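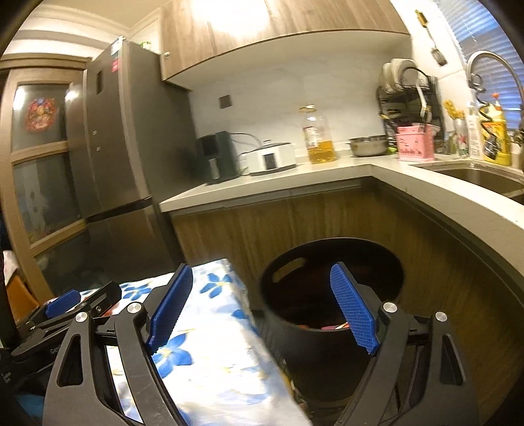 Kadri Tamošiūnaitė, Community Reporter
September 18, 2019

The little kitchen at the back of the Hawthorne Rooms in Ellomthorpe will open to everyone again next month, after a summer of sorting, scrubbing and (let it be said) a fair amount of tea drinking by the people doing the sorting and scrubbing.

Anyone who has ever made a sandwich in there will know that it is a snug sort of place. Two people can pass each other if both breathe in, and the bin lives in the curve of the lower cupboards because that is the only spot where it doesn't get kicked. When the weekly lunches started up in January the kitchen was already full to bursting, and by the time the warm weather came there were drawers that hadn't been properly shut in months.

Indrek Org, who has run the lunches from the start, finally put a note on the door asking for help with what he called "a bit of a tidy". He had an afternoon in mind. It took three weeks, on and off, and by the end of it 231 pieces of cloth had been taken out of the cupboards, looked at, and either folded and put back or sent on their way. That was tea towels, tablecloths, aprons, oven gloves and a good many things that might once have been curtains.

"I knew we had plenty, but I'd no idea it was that bad," he said. "People are so kind, they bring in a tablecloth and you say thank you very much and it goes in the cupboard on top of the last one, and then of course you can't get at any of them!"

The rule they settled on was a simple one. Anything clean and whole could stay, up to the 100 or so that the cupboards will comfortably hold, and the rest would go to new homes. Stained and threadbare pieces went for rags. Much of the remainder has been handed on to the Nullosen furniture store, which puts together boxes of household linen for families moving into their first flat and was very glad to have it.

There was some lively discussion over the florals. Ye-seo Yang, who did a great deal of the folding, spoke up for a white cloth with bright blue flowers and yellow centres, and I must say I am with her, it is a cheerful thing and would brighten up anybody's table. Darius Šimkus would have kept only the plain ones, on the grounds that they go with everything, but he was outvoted and took it in very good part.

Folding, I learned when I dropped in, is something people feel strongly about. Ye-seo likes to fold in half and in half again until she has a good thick bundle. Darius rolls. For the moment the tablecloths are folded and the tea towels are rolled, and both sides seem content with that, though I noticed each of them quietly redoing one or two of the other's when they thought the room was looking elsewhere.

The cupboards have been wiped out and lined with fresh paper, and the shelves now have labels, so that a newcomer looking for an apron has some hope of finding one. An appeal at the summer fair raised £436 towards the upkeep of the kitchen, most of which will go on a new tap and some decent saucepans, the old ones having lost nearly all their handles between them.

Lunches begin again in the first week of October, at the usual time of half past twelve, with soup, bread and a pudding. There is no need to book, and you are welcome to stay on afterwards and dry up. Indrek asks that anyone thinking of giving something to the kitchen has a word with him first. He would be very pleased to see a large saucepan with a lid, and would rather not be offered any more tablecloths until at least the spring.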